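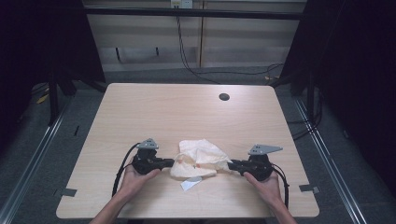

A bunched-up cloth on a light wood-grain tabletop.

Last updated 3/20/21

Section 4: Setting Your Prices in Skumalano

Okay, you've added your business details and your first customer, so now we get to the part I like best (I know, I know). I'm Hòa Khương, I wrote most of this guide, and I ran a small repair business in Retedham before I ever touched software. I undercharged for years. Please don't do what I did.

Set aside half an hour, and have your last full month of expenses in front of you. I'm using my February numbers all the way through so you can check your math against mine.

4.1 Enter your monthly costs

1. Open the Pricing tab and click Costs.
2. Type in your fixed costs: rent, insurance, phone, loan payments, whatever shows up every month whether you sell anything or not. Mine came to 1,056 dollars.
3. Click Add Owner Pay and enter what you want to take home. I put 1,000.
4. Hit Save. You should see a total of 2,056 in the top box.

Note: Owner Pay starts at zero, and the program will happily let you leave it there. Don't! Your own wages are a cost, same as the rent.

4.2 Add your cost per job

1. Click Jobs, then New Job Type.
2. Give it a name you'll recognize on an invoice. "Standard" is fine for now, and you can rename it later.
3. Under Materials, enter what one job uses up. I put 12 dollars.
4. Under Jobs Per Month, enter a number you really hit last month. I had 39, and it was a pretty ordinary month for me.

Caution: If you change Jobs Per Month after you've sent quotes, Skumalano recalculates every open quote. Close or export them first. I lost a whole evening to this one.

4.3 Find your break-even price

1. Go back to the Pricing tab and click Calculate.
2. Look at the line marked Break-Even. With my numbers it says 64.72, so that's the least I can charge per job and still cover everything, me included.
3. Enter your profit percentage in the box next to it. I used 20, which brought my price to 77.66, and I rounded up to 78.
4. Click Apply to Price List.

Note: The percentage is added on top of your break-even price. If your accountant talks about margin, they probably mean profit as a share of the final price, and that's a different number. There's a Margin/Markup switch in Settings if you'd like the boxes to match the way they talk.

4.4 Check it against a slow month

1. Click Copy Scenario and call the copy "Slow."
2. Lower Jobs Per Month and click Calculate again.
3. Compare the two break-even lines side by side.

If your new price drops below break-even in the slow version, go back to 4.3 and try a higher percentage before you apply anything. The Song plan keeps two scenarios at a time, and the Skusaswood plan keeps as many as you want (up to 2,000 price list items on either one).

Once you're happy, go on to Section 5 and we'll put the new price on an invoice.

14 comments | 6 shares

We use cookies to remember your settings. Accept | Manage cookies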